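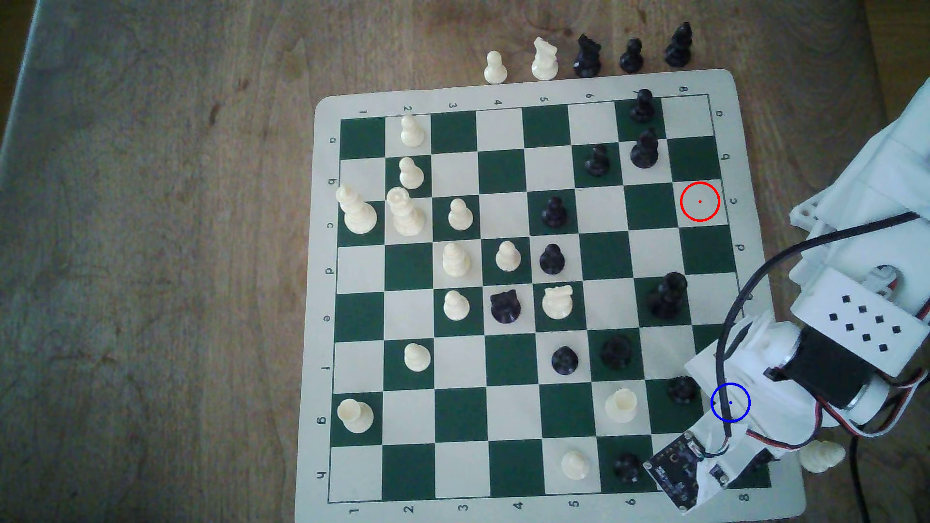
Moving to Havbridge: what I'd tell a friend (a thread)

1/ So my cousin's thinking of moving here and asked what it's like, and my answer got far too long for a text, so you lot are getting it as well. Sorry in advance!

2/ First thing, the ferry. It's 3 minutes across the river and people will talk to you the whole way. I met my plumber on it, and my best friend (different crossings).

3/ Get the 476 bus at least once, upstairs at the front if you can. It goes all round the houses, past the allotments and the old Lumenta works, and then you come over the hill and there's the sea. Still makes me go "ooh" after all these years.

4/ Food! Sugeng Mangundap's place on Dolby Street does a peanut noodle thing I dream about, and he'll always slip you a bit extra if you look cold. Go before 2, as it gets packed after that.

5/ Lusiser Park is lovely in March when the crocuses come up along the bottom path. Bring a flask, the kiosk keeps its own hours.

6/ Downsides, to be fair: the wind, parking anywhere near the front, and the 400 steps up from the harbour if you've missed the last bus (I have, with shopping).

7/ Anyway, she's coming to stay next month to have a proper look. If you live here too, tell me what I've left out and I'll pass it on x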